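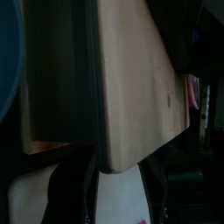 Tharushi Jayawardena asked under my last post whether a knot that close to the edge means the board gets rejected. No. A tight knot in a pale board is fine if it doesn't move when you press it with a thumbnail. I press, I mark it in pencil on the back, I carry on.

2/ What I do reject: knots with a dark ring you can catch a fingernail in. Those drop out in the first heated winter and leave a hole you end up filling with something that never takes oil the same way.

3/ Hairline marks on the face are a separate question. Wipe with a damp cloth, let it dry overnight, look again under a low lamp. A dent lifts a little. A scratch across the grain stays and needs sanding.

4/ Sanding order for the Kallio shelves was 120, 180, 240, by hand, with the grain. Going finer than that before oil gained me nothing on the first set except an extra evening.

5/ Rounded corners: I cut mine to a 2 cm radius. The Pidley template is a hair tighter and the sander burns the end grain there. Cut slightly proud, then finish with a block.

6/ Someone wanted the budget. Boards, oil and abrasives for 3 shelves came to just under 300. The brackets were left over from the hallway -- I'm not counting those.

7/ Oil: two thin coats, a day apart, wiped off after fifteen minutes. Both faces, same day. Oil only the top and the board cups toward the dry side.

8/ Rags go flat on the concrete outside until they're stiff. Not in the bin.

9/ Next is the bench top, same timber, thicker stock. I still haven't decided between screws in slotted holes and figure-eight fasteners. Leaning toward slots, as I already own the bit.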